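Ekua Ackah
Tuesday

A few posts about buying an old table, because three people have asked me the same thing this month and I would like to be able to send a link.

I bought mine in February from a house clearance. It cost £40 and the delivery cost more than the table did. That's normal. Ask about delivery before you ask about anything else.

Measure your doorway first. Then measure the turn in the hall, the stairs if you have them, and the height of the ceiling where the stairs bend. My friend Folke measured the door and nothing else, and his table spent a week in the porch.

Legs that unbolt are worth paying extra for. Look underneath before you hand over any money. If there's a metal plate in each corner with a bolt through it, you're fine. If the legs are glued into the frame, the whole thing goes through the door in one piece or it doesn't go.

While you're down there, look for small round holes. Old woodworm is common and not a disaster. Fresh woodworm leaves pale dust under the hole when you tap the wood. I walked away from two tables for that.

Press on each corner with the flat of your hand. A bit of rock can be the seller's floor. Turn the table a quarter and press again. If the same corner still dips, it's the table.

On finish. Sellers will tell you it's waxed when it's varnished, and the other way round. Rub a bit of white spirit on the underside of the top, somewhere out of sight. Wax softens and comes off on the rag. Varnish mostly doesn't care.

I didn't sand mine. Everyone told me to sand it. I washed it with warm water and a drop of washing-up liquid, let it dry for two days with the windows open, and then looked at it properly. Most of what I'd taken for damage was old candle wax and polish.

Wood, mostly.
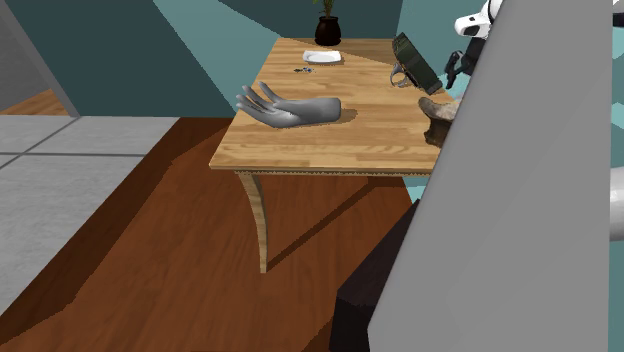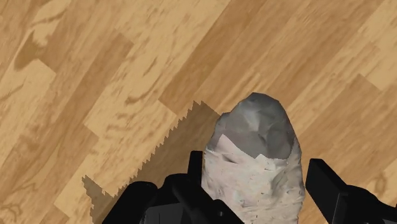
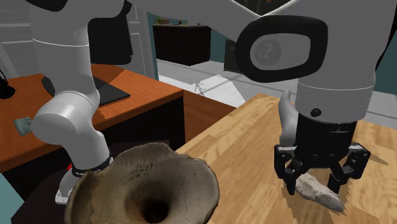 Then hard wax oil, two thin coats. Thin means thin. You put it on with a lint-free cloth, wait, and wipe off everything that hasn't gone in. If it's still tacky the next morning you used too much — I did, on the first coat, and lost a weekend waiting for it.

Lay the used cloths out flat outdoors to dry, or soak them in water before they go in the bin. Oily rags bunched up together can heat up and catch fire. It's written on the tin in small print and it should be in large print.

Seidu Opoku asked about heat marks. The white cloudy sort are usually in the finish and not in the wood. A soft cloth and a warm iron, a few seconds at a time, lifted some of mine. Try a small mark first. Black rings are a different matter and tend to go deep. I left mine alone.

Gaps between the boards: leave them. The boards shrink in winter with the heating on and swell again in summer. If you pack the gaps with filler, either the filler cracks or the boards push against it. I can get a bank card into one of mine in January and can't in July.

Same goes for floorboards, by the way. Etornam filled every gap in his front room in a dry spell and was picking bits of it out of the hoover by spring.

Keep the table away from the radiator if you can. Mine is as far off as the room allows, and I put a felt pad under each foot so it can be shifted without lifting.

What I spent in total, table and van and oil and cloths, was still well under the £340 I'd been quoted for a new one the same size. The new one was veneer over chipboard. Nothing wrong with veneer, but you only get to sand it once, if that.

Someone has asked whether you can do all this in a rented flat. Yes, with the windows open and an old sheet down. The oil smells for a couple of days. Warn whoever you live with.

Next job is the chairs. I have four that don't match and one with a loose back rail, so if anyone knows how to get old glue out of a joint without splitting it, please say.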